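3.2 Equipment planning and cost accounting

The budget for a two-arm manipulation station is usually reported as a single figure, the price of the arms. In our records the arms were the largest line but they were not the line that moved. Between the first quote and the last purchase order the price of the arms did not change, while the cost of mounting, wiring, enclosure and spare parts went up at every revision. This section describes how we planned those purchases and what we would budget for now.

We divided all spending into four groups: arms and grippers, structure, electronics and cabling, and task objects. Structure covers the front rail, the corner posts, the tabletop covering and the wall panels. Quotes for structure were requested from Stutau and Flotis. Stutau sold cut profile by length and charged for each cut. Flotis sold a fixed kit with brackets and bolts included. The kit looked more expensive on paper, but the Stutau quote left out brackets, end plates and the plates that carry the arm bases. Once these were added the two offers were close, and we chose Flotis for the shorter delivery time, which was 21 days. 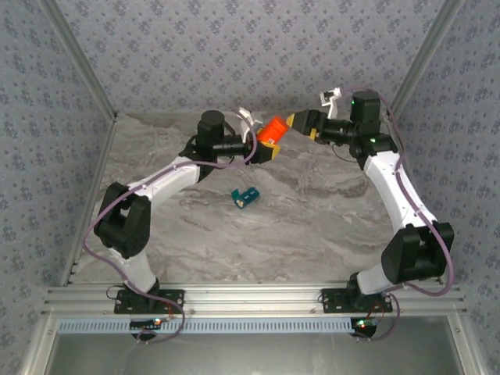 Floor space was the second constraint. A station with both arms on one rail needs a single power drop and a single host computer, so the cost per arm is lower than for two separate benches. It also means that a fault at one base can stop both arms while it is being repaired. We planned for this by buying one complete spare for the parts most often replaced in our earlier single-arm work, namely gripper fingers, cables and the small controller boards. We did not buy a spare arm. Sudheer Arumugam, who prepared the purchase requests, estimated that a spare arm would have been used on fewer than five working days over the life of the project, and the money went to cables and boards.

Cable length was underestimated in the first plan. We had measured the distance from base to wrist along a straight arm and added a small margin. An arm that folds at the elbow needs more slack than this, and the first order had to be replaced with longer cable. The cost was small, but the second order delayed commissioning by a week. Labs working from our parts list should measure with the elbow fully bent and add the loop at the base.

Task objects were bought last and cost the least. The full set came to 78 dollars, including duplicates. We kept to light household items and small blocks that could be replaced from an ordinary store, and we recorded the supplier of each so that the same item could be ordered again. Objects wear faster than we expected, and a reserve for replacing the whole set once should be part of the plan from the start.

The wall covering and tabletop film were also treated as consumables. Both come in rolls, and one roll of each was enough for a station with some left over for repairs. Figure 4 gives a view of the station across the work surface, with the wall covering and cable routing visible.

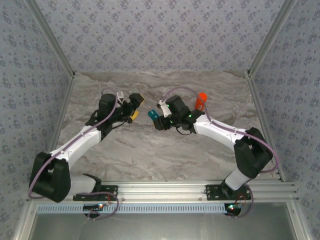 Figure 4. Two-arm station with shared front rail, patterned enclosure and task objects.

3.3 Recurring costs

Planning documents for this kind of equipment tend to stop at delivery. We kept a separate sheet for recurring costs, using the Jemal inventory tool for parts and a plain log for labor. Over the reporting period, which closed in September 2025, recurring parts came to some 600 dollars per station. Cables and connectors were the largest share, followed by gripper fingers and fasteners.

Labor was harder to assign. The log shows 235 hours of technician time on setup, calibration and repair, and we could not always separate the three. A repair that required removing an arm from its plate was followed by recalibration, and both were entered under one heading. We report the total only.

A service contract from Grudard was considered and declined. It covered the arms but excluded grippers and cabling, where most of our faults occurred.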